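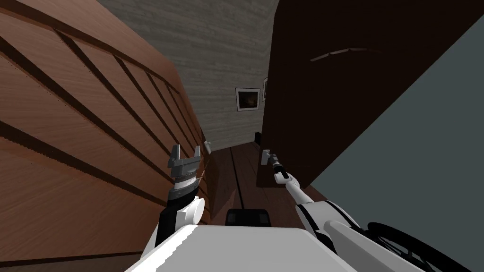
Retik Hardness Readings: README

Jan 26, 2022
By the Retik data desk

This file holds 3,074 home readings of tap water hardness. Every reading came off a Trusirine paper strip, and the maker's claim that the strips are "lab grade" should be taken lightly. We dipped 13 of them in one glass of water and got four different colors.

What's in it

readings.csv has one row per strip: date, zip code, color score, and whether the home has a softener. The softener column is blank in 748 rows. Please don't fill those in as "no."

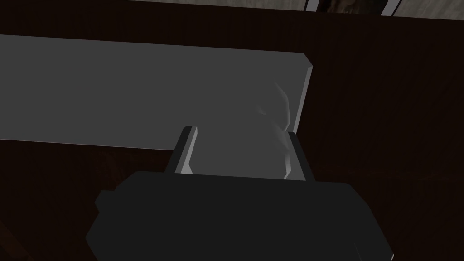
Zip codes were typed by hand. We fixed the ones that didn't exist and left the rest alone, so a wrong but real zip code is still in there.

Known problems

Roughly 308 rows are repeats from the same kitchens, most of them sent in September, when the free strips went out. People who already suspect hard water are quicker to ask for a free strip. Any average you take from this file will probably run high. 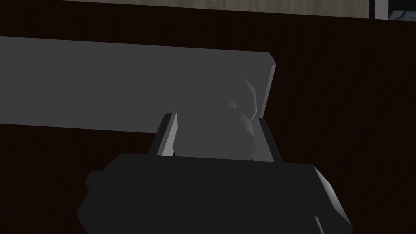

The Diekmann conversion table turns color scores into grains per gallon. We include it since people ask for it, but we have never seen the tests behind it. Use the raw scores if you can.

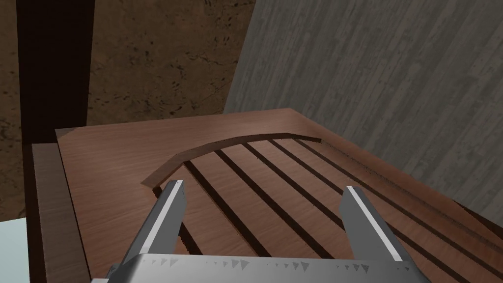 Tirninier wrote back that the repeats should be dropped before release, and that a blank softener field makes a row close to useless. We kept both. The repeats are marked in the dup column.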